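Fil du soir : je vous parle enfin du panneau d'électronique que je bricole depuis septembre. Prenez un thé, il y a de quoi lire.

1/ L'idée de départ : un panneau blanc au mur de l'atelier, sur lequel on fixe des cartes électroniques à plat pour que les gens puissent les regarder de tout près. Pas de vitrine, pas de boîtier. La carte, toute nue. 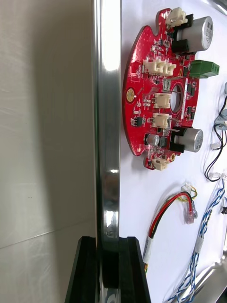
2/ Et la première à avoir eu droit à sa place, c'est la rouge. Je l'adore. Je l'ai récupérée chez Younes Helmy, dans un carton marqué « divers » (le meilleur mot du monde sur un carton), et je l'ai posée sur mon bureau pendant 15 jours juste pour le plaisir de passer devant.

3/ Ce qui m'a eu tout de suite, c'est le contour. On a tellement l'habitude des rectangles ! Elle, elle est presque ronde, avec des petits lobes et des encoches, un côté biscuit festonné. Ma mère a dit « napperon ». Je prends aussi.

4/ Question qui revient tout le temps : « ça servait à quoi ? » Je ne sais pas. Younes non plus. Si quelqu'un reconnaît la bête, mes messages sont ouverts, et je promets de répondre avec beaucoup trop d'enthousiasme.

5/ Mes chouchous : les deux gros condensateurs couchés sur le flanc. Un condensateur cylindrique, on le voit souvent debout, planté comme un petit château d'eau. Couché, il prend moins de hauteur, c'est bien pratique quand il faut caser la carte dans quelque chose de plat.

6/ Entre les deux, il y a le bornier à vis, vert. Deux entrées, deux fils, un tournevis et c'est parti. J'ai une vraie tendresse pour les borniers à vis. C'est l'endroit de la carte où on a le droit de mettre les doigts (hors tension, je vous vois venir).

7/ Les connecteurs crème, maintenant. Il y en a six, semés un peu partout, dont un tout en haut sur son lobe et un autre tout en bas sur le sien. J'ai passé une soirée entière à essayer de deviner le trajet des fils. Aucun regret, très bonne soirée.

8/ Et le trou rond vers le milieu ! Comme le panneau est blanc, on le voit à travers, ça fait une pastille claire en plein dans le rouge. J'avais hésité avec un fond gris. Hideaki Ogura m'a dit « blanc, évidemment » sans lever la tête de son café. Il avait raison, merci Hideaki.

9/ Un mot sur le rouge. C'est le vernis épargne, la couche qui protège les pistes et qui empêche la soudure d'aller se promener. Le vert est le plus courant, mais on en fait en bleu, en noir, en blanc, en violet. Sous le rouge on devine encore les pistes de cuivre, et je trouve ça magnifique.

10/ Pour les tout petits composants, apportez une loupe. Sérieusement. Jocelyn Gill est venue avec la sienne, une loupe de philatéliste, et je ne l'ai plus entendue pendant une demi-heure. Ensuite elle m'a demandé où on achetait un fer à souder. J'étais aux anges.

11/ Côté panneau : il est bordé d'un montant en métal chromé, poli, bien brillant. Petit conseil si vous faites pareil, gardez un chiffon sous la main, le chrome adore les traces de doigts. Moi je l'essuie en passant, c'est devenu un réflexe.

12/ On m'a demandé s'il fallait mettre des étiquettes explicatives. Pour l'instant, non. J'aime bien que les gens cherchent, se penchent, se trompent, se disputent un peu. Je ferai peut-être un petit carnet à part, avec le vocabulaire de base : résistance, condensateur, piste, sérigraphie.

13/ La sérigraphie, tiens, on n'en parle jamais assez. Ce sont les petites inscriptions blanches imprimées sur la carte, les repères pour savoir quoi va où. Quelqu'un a décidé de l'emplacement de chacune. Il y a des gens dont c'est le métier, et j'aimerais beaucoup leur serrer la main.

14/ La suite : il me reste 3 cartes à accrocher, dont une très longue et très étroite que Merja Turunen m'a envoyée de Clovton, emballée dans une écharpe. Je garde la surprise pour un prochain fil (elle est bleue, voilà, je ne sais pas garder une surprise).

15/ Si vous avez une carte bizarre qui dort au fond d'un tiroir, montrez-la-moi en réponse ! Rondes, tordues, trouées, moches, je prends tout. Je mettrai mes préférées bout à bout dans un fil demain soir.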